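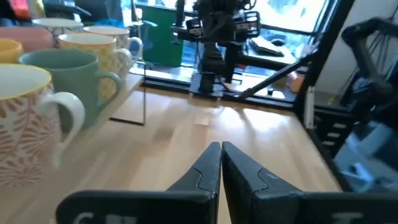 4 min read

I play second clarinet in a university wind ensemble, a job that consists largely of counting rests and then coming in wrong. For the last term of rehearsals I have been doing it with the Tonura, a folding music stand made by Drurik and sold to people who believe their old stand is the problem.

My old stand was the problem. It was a wire thing from school, and during a concert last August it lowered itself through the slow movement until I was reading the coda off my own knees. Fernanda Arruda, who conducts us and misses nothing, asked afterwards whether I had been praying.

The Tonura costs more than I wanted to pay and weighs 700 grams, so it goes in a rucksack without complaint. It opens in two movements. You pull the legs down, you flip the desk up, and it stays where you put it. I tried it with the full score of a Balkan dance suite, a pencil, a spare reed case and a banana. The desk tipped forward a little at the banana.

Height is the best thing about it. The shaft has a twist collar that grips properly, and I could go from sitting to standing for the solo – all eight bars of it – without the usual wrestling match. Our flautist is a good deal taller than I am and found it just high enough, with a sigh. 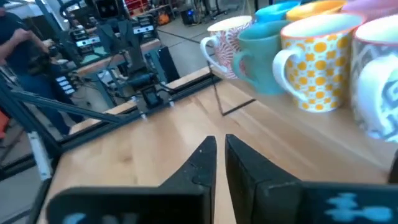
What it gets wrong

The page clips are awful. There are 2 of them, sprung like mousetraps, and they hold the music so firmly that turning a page means either stopping or tearing. I now leave them off and use clothes pegs, as my grandmother's brass band did.

The feet are the other trouble. On carpet they are fine. On the polished floor of our recital hall they creep, and by the interval I had drifted into the bassoons, who were polite about it. Drurik sells a set of rubber caps separately, and I resent that more than I can reasonably explain.

The carrying bag is exactly as long as the folded stand and no longer. Getting it in on a cold night outside a church hall, with the coach driver watching, takes some character.

Against the Odera

I borrowed an Odera from the percussion section for a fortnight. It is heavier, uglier and doesn't move for anyone. If your stand lives in one room, buy that. If you travel with it, as we did for 53 miles in a minibus with a tuba across our laps, the Tonura is the kinder choice.

Would I buy it again? Yes, with the caps, and with a bag of pegs from the hardware shop. Fernanda has ordered a batch for the woodwind. The brass have asked for theirs without clips, and the horns say they will share.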